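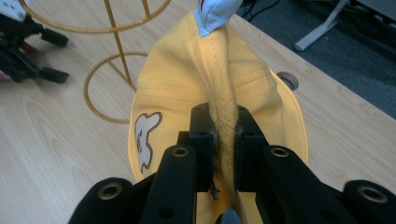

## 4. Getting your caps ready for the Jorner shelf

Caps are the most fun part of setting up the Jorner, and they go quickly once you've found your rhythm! Soft cotton ones are the easiest to start with. Leave anything with a stiff front panel for section 5.

**You will need:** the top shelf (already fitted, see section 3), a soft brush, a clean dry cloth and your caps.

1. Turn the cap upside down and empty it out. Hair ties and receipts love to hide behind the sweatband.
2. Brush the crown along the center seam, from front to back. Go gently over the rows of top-stitching, where dust settles in.
3. If the cap has an embroidered patch, dab it with the dry cloth. Don't scrub! Thread fuzzes up fast, especially on little cartoon characters with an outline.
4. Push the back half of the crown into the front half, so the cap makes a neat cup.
5. Set it on the shelf with the brim facing you and slide it back until it touches the rail.
6. Nest the next cap behind the first one. A full row holds 11 caps.

**Note:** Creases in a soft crown are nothing to worry about. Shape the cotton over your fist, smooth it outward with your other hand, and leave the cap on its own overnight before you nest it.

**Note:** Mixing colors in a row looks terrific. Pale yellow next to light blue is a favorite of ours, and Khadija Saber's test shelf at Pladonham has a whole row of it.

**Caution:** Never fold the brim flat to save space. A brim with a good curve is hard to get back once it has cracked.

**Caution:** Pick caps up by the crown with a light hold. If you spot frayed threads, snip them with small scissors and don't pull.

When the first row is full, lower the front bar until it clicks, then carry on with the second row in the same way.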